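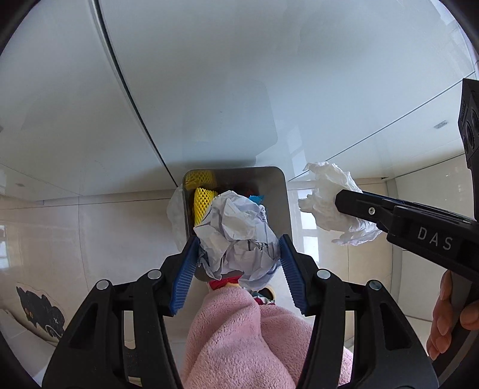

Zokell Under-Sink Pull-Out Bin: Three Months In

Posted Mar 24, 2022

I've wanted a pull-out trash bin since we moved in, and I put it off because the fancy ones cost as much as a weekend away. The Zokell was 136 dollars on the Studstead site, shipping included, and I had a gift card to burn, so in it went. I got the double version with one big bucket for trash and a smaller one behind it for recycling.

Before this we had a freestanding Loro step can at the end of the counter. It was fine! The lid closed softly, it looked nice, and I walked into it every single morning in my socks. When the pedal started sticking I took that as permission to go shopping.

Putting it in

The box said 90 minutes. I laughed at that and then it took me most of an afternoon, although a chunk of that was emptying the cabinet and finding out how many half-used bottles of glass cleaner a household can own. (We're set for glass cleaner.)

You get a base frame, two slides, the buckets, a bag of screws and a paper template for the holes. The template is great. Tape it down, drill straight through it, peel it off. My cabinet floor has a slight bow in the middle and I had to shim one corner with a bit of cardboard to stop the frame rocking, but after that everything lined up. If you want to mount your cabinet door to the front of it there's a bracket set for that, sold separately, which annoyed me enough that I didn't buy it. So I open the door, then pull the bin. You get used to it.

Check your plumbing first, please. The frame needs clear space all the way to the back and my drain trap missed it by the width of a finger. My neighbor across the hall has the same kitchen with a garbage disposal and there's no way it would fit hers.

Living with it

The slides are the best part. They're smooth even when the bucket is stuffed, and they don't do that awful metal shriek my old pan drawer does. I can scrape a plate with one hand and bump it shut with my knee. The big bucket takes a standard tall kitchen bag with enough left over to fold down the sides.

The recycling bucket is too small, though. Two cereal boxes and a milk jug and you're done. I flatten everything now and I still end up with a little pile of cans next to the sink by the end of the day. 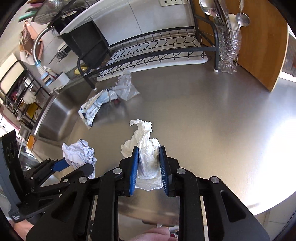
Smell and cleaning

There's no lid, and I worried about that more than anything. With the cabinet door shut I don't notice a smell unless there's been fish. In May, when it warms up, I may feel differently, and if I do I'll come back and edit this. The buckets lift straight out and I hose them off in the tub. The frame collects crumbs along the back rail and you need an old toothbrush to get them out.

I did look at the Blöndal before buying. It has a lid that stays behind when you pull the bucket forward, very clever, but it was a lot more money and only came in a single. If smell is your main worry, look at that one first.

Would I buy it again? Yep, in the same size too. I'd just keep a paper bag by the back door for the cardboard and quit pretending the small bucket can handle it.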